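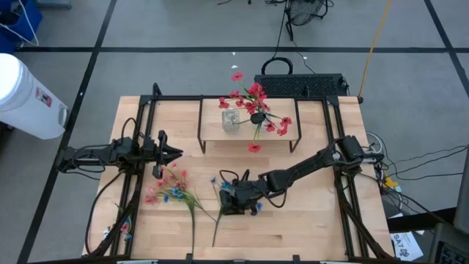 Artificial Flower Arrangement for Shared Interiors
Student Project Report
Submitted by Napaporn Sombatkul
Fedudthorpe, 13th June

1. Purpose

The project examined how artificial flowers may be arranged for reception desks and common rooms where fresh flowers are not practical. The work was limited to small displays of the kind that can be set on a low shelf and viewed mainly from the front. Two questions were considered: how stem color affects the balance of a display, and how far blossoms may extend past the shelf before the arrangement looks unsettled.

2. Materials

Stems were chosen in red, pink and blue. A small rectangular vase of clear glass was used with a wooden shelf on thin black metal legs, placed toward the back of a butcher-block table. The remaining stems were laid on the tabletop in front of the shelf, where lengths and colors could be compared before placement. The Rewi stem list, which holds 203 entries, was used for naming and sorting.

3. Method

Each arrangement began with the red stems, as these set the height and outline. Blue and pink stems were then considered as additions. Stems were handled by the stalk where possible — artificial blossoms are easily bent out of shape at the neck. A clear vase leaves the lower stalks in view, and for this reason crossed stalks were treated as part of the design.

Completed displays were rated by 3 readers from the Andale course group, working separately. Written comments were collected on a single form and came to some 396 words in total.

4. Findings

The readers preferred displays that leaned to one side over those that were evenly rounded. Blossoms hanging below the front edge of the shelf were accepted when the rest of the group rose clearly above it. Blue stems were rated well in small numbers and poorly when they filled the center.

5. Further Work

A taller vase should be tested with the same stems. The effect of room lighting on the pink blossoms was not studied and remains open.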